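Thibodeau protocol

The Thibodeau protocol is a method for collecting and filtering robot manipulation demonstrations recorded with hand-held grippers. A person carries a gripper fitted with a camera, performs a household task with it, and the resulting video is turned into training data for a robot arm that carries a gripper of the same shape. The protocol sets out how a demonstration should begin and end, how the path of the gripper is recovered from the video, and which recordings should be thrown out before training. It is named after the Thibodeau house, a furnished test building where the first recordings were made.

The method was developed by a small group led by Leanne Cheetham at the Noswood laboratory. It is mostly used for tasks involving cloth and small loose objects on soft surfaces, such as clearing a bed, folding a towel, or moving clothing from a mattress to a basket.

Background

Robot arms can be taught by demonstration in several ways. In teleoperation, a person drives the arm directly, often through a second arm or a pair of controllers. The recorded motion fits the robot exactly, but each session needs a working robot in the room, and moving the robot between homes is slow. Hand-held grippers avoid this cost. The operator needs only the tool, a camera, and a place to work, and many rooms can be covered in the time it takes to set up one arm.

The main drawback is that the robot's joint positions are never measured. The path of the gripper has to be estimated afterward from the camera view, sometimes with help from motion sensors. Errors in this estimate pass straight into the training data. A policy trained on poorly tracked demonstrations may reach for the wrong spot or close its fingers too early.

Early work at Noswood found that beds were a hard case. Plain sheets offer few fixed visual points for tracking. Wrinkles look like useful landmarks, but they move when the cloth is pulled. When the camera came close to the mattress, the software sometimes treated the moving sheet as the fixed world and recorded the hand as standing still.

Procedure

A session under the protocol has an anchoring pass, a set of task recordings, and a closing pass.

In the anchoring pass, the operator holds the gripper at chest height and turns slowly so that the camera sees the walls, the furniture, and the edges of the bed. The software builds a map of the room from this video. Points on soft surfaces are given a low weight, and points on rigid objects such as bed frames, door frames, and cabinets are given a high weight.

Task recordings follow. Each one starts with the gripper held over the work surface for a short pause, fingers partly open. The operator then carries out a single task without speaking to others or changing hands. Objects are left where the previous recording put them unless the task sheet calls for a reset. Personal items may stay on the bed, provided they are listed in the session log.

The closing pass repeats the anchoring pass in the opposite direction. If the two maps disagree by more than a set limit, the whole session is marked for review. A disagreement usually means that furniture was moved or that the camera shifted in its mount.
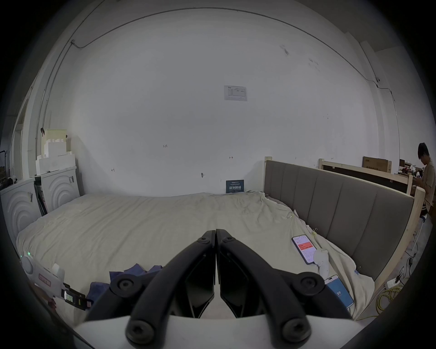 View from a hand-held gripper over a bed, with two smartphones and a crumpled dark cloth on the sheet.

Gripper and camera

The protocol does not require a particular gripper, but the demonstration tool and the robot's tool must share the same finger shape and the same camera position. Both fingertips must remain visible through the full range of motion. Finger opening is read from the video by following fixed features on the fingers, so no separate sensor is needed on the hand-held unit.

A wide field of view is preferred. With a narrow lens, the sheet can fill nearly the whole picture during a grasp, leaving the tracker with nothing rigid to follow. With a wide lens, the headboard and walls usually stay in view while the fingers are near the cloth. The price is lower detail at the fingertips, where the policy most needs it. Cheetham's group dealt with this by giving the policy two versions of each picture: the full view at low resolution and a smaller region between the fingers at higher resolution.

Filtering

Filtering is the part of the protocol most often adopted by other groups. Each recording is checked in three ways.

The first check compares the estimated path with the limits of the robot arm. A person can twist a wrist or lean across a mattress in ways that a fixed arm cannot follow. Recordings that go outside the arm's reach or speed limits are removed, or cut down to the part that can be followed.

The second check looks for tracking slip. The software compares motion estimated from rigid points with motion estimated from all points. When the two differ for more than a brief moment, the recording is set aside. This check was written for bedding, but it also catches cases where a person walks through a large part of the view.

The third check concerns the grasp itself. A reviewer watches the moment of closing and marks whether the fingers took hold of the intended object. Failed grasps followed by a second attempt are kept. The Noswood group argued that these recordings teach the policy how to recover, and later tests gave some support to that view — policies trained without them tended to carry on with the task after missing the cloth.

Results

The first full collection held 526 recordings, of which 482 passed all checks. Most of the removed recordings failed the reach check. Tracking slip was the next most common cause.

Policies were trained on the filtered set and on the unfiltered set, then tested on a single-arm robot with 50 trials for each policy. The task was to pick up a piece of cloth from a bed and place it in a container. The policy trained on filtered data completed the task more often, and the gap was widest when the cloth lay close to the headboard. In those trials the unfiltered policy often stopped short or struck the mattress beside the cloth.

The results were weaker for flat, hard objects. Both policies had trouble lifting thin items from a soft sheet, where the fingers pushed the object down into the mattress instead of getting under its edge. Filtering made little difference here, and the authors described the problem as one of finger shape more than data quality.

A follow-up collection in the Ernness building used the same gripper in rooms the policy had not seen before. Performance dropped, though less for the filtered policy. The authors noted that lighting and the color of the bedding had changed at the same time as the room layout, so the separate effect of each could not be measured.

Criticism and limits

The most common objection is that the reach check ties the data to one arm in one mounting position. A recording that is useless for a short arm bolted to a table may be perfectly good for a mobile robot. Later versions of the protocol store the rejected recordings along with the reason for removal, so that the check can be run again for a different robot.

The grasp review has also been questioned. It depends on human judgment, and cloth grasps can be hard to judge when the fingers hide the point of contact. Reviewers at Noswood disagreed most often on recordings in which a fold of the sheet was picked up together with the target.

The protocol does not record force. A person holding the tool can feel the mattress give way and will ease off without thinking about it, but the video shows this only indirectly. Policies trained from such data may press too hard on firm surfaces.

Related methods

Zavley, a software package written for the same project, carries out the anchoring maps and the first two filtering checks. It accepts recordings from other hand-held tools if the finger geometry is supplied. A variant of the protocol for two-handed tasks uses a pair of grippers that share one room map, with an added check for the distance between the two tools.

See also

Imitation learning
Robot teleoperation
Visual odometry
Deformable object manipulation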